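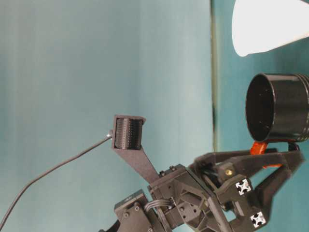 The black cup, against the teal wall.

I have been suspicious of dark drinkware for years, and I'd like to set down why before somebody gives me another piece of it for Christmas.

The cup up there is a fair example of the type. Glossy black rim, faint bands around the outside, dark all the way in. It's a handsome object, I'll give it that, and against a pale blue-green wall it looks like something from a catalog. Everybody who sees it says so. My sister-in-law Soledad says so every time, and then asks for her coffee in the chipped yellow mug.

My complaint is with the inside. You can't tell what's in a black cup. You can't tell how much is left without tipping it, and you can't tell whether it's clean without running a finger around the bottom. Coffee in a black cup is a hole. Tea is worse, as I judge tea by color and always have, so I either pull the bag too early or forget it altogether. Soledad's answer is that I should use a timer. I have been making tea for most of my life and I don't intend to start timing it now.

People tell me black hides stains. Yes, it does. I don't want them hidden! A white cup with a brown ring in it is asking to be washed, and I wash it. A black cup with a brown ring goes back on the shelf looking perfect, and the next person drinks from it. I mentioned this to Ewan Doolan down the street, who owns six of them, and he looked a little ill and changed the subject.

Then there's the gloss. Every write-up I read before buying praised the finish, and I doubt any of those people had hard water. Ours leaves a chalky film on anything that dries by itself, and on a shiny black rim it shows up like salt on a winter boot. So the inside hides everything and the outside hides nothing, which is exactly the wrong way around. I tried vinegar, which worked until the next wash. I tried drying by hand, and that worked too, but I bought a dish rack so I wouldn't have to dry by hand.

I will say something for the bands. Smooth cups slide around when your fingers are soapy, and a bit of ridge helps. Whether it helps enough to justify the little line of gunk that settles in ridges over time, I couldn't tell you. I've gone after mine with an old toothbrush twice since August and I'm not convinced it needed it either time.

As for the wall, I get more questions about that color than about anything I write. The lighter part and the deeper turquoise next to it are two different shades, and I still go back and forth on whether they belong together. In the morning they seem fine. Under a bright light at night the pale one goes nearly gray to my eye and the turquoise takes over. Valeriano, who paints houses for a living, thinks I should have picked one and stuck with it. He's probably right, but he also quoted me for doing it over, so I take his opinion with some caution.

What I'd really like is a cup that's black outside and white inside. I know they exist. I found one for $15, plus shipping — for a single cup — and closed the page. Soledad thinks that's cheap for something I'd use every day. She may have a point, though she said the same thing about the milk frother, and that has been in the cabinet over the fridge since the week it came.

For now the black one is for water. Water I can manage without looking. If you have a trick for the film on the rim that doesn't involve buying a special spray, leave it in the comments, and please don't say baking soda. I've tried baking soda.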